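Friday, handheld gripper bench, Guvutlow job

Picking up where Birdie's note left off. Right gripper width reading went bad again this morning — it reports closed when the fingers are open, then catches up with a jump. 111 episodes in the batch so far and I don't trust the last 6. Shuttlecock into the clear bin, same as all week.
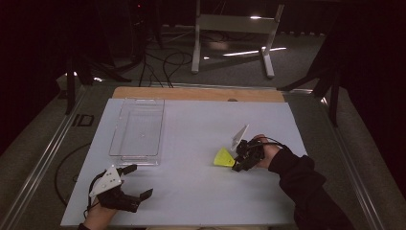
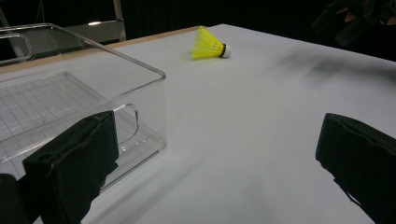
First guess was the finger padding, so I swapped the right pads with the spare Domel set. No change. Then I wiggled the cable near the connector and boom, the reading dropped out every single time I bent it toward the wrist! So it's the strain relief, or the wire right behind it. Left one behaves no matter what I do to it.

The annoying part is that the logger never complained. It holds the last good value for 80 ms and then carries on as if all is well, so you only catch it by plotting width against time. I've asked Idalina Mendes if we can get a real dropout flag in there (she says August, we'll see).

Can we fix up the bad episodes by interpolating the width? Only where the gap is short and the gripper wasn't opening or closing. A gap in the middle of a grasp has to be thrown out and recorded again.

Right gripper is tagged out, red tape on the handle. Birdie, please don't borrow it for the Grutmont runs! Uçar has 2 replacement cables on the way, the longer kind with the molded boot. Still to do: replot Thursday's batch, check the left connector under the magnifier, find my good crimpers.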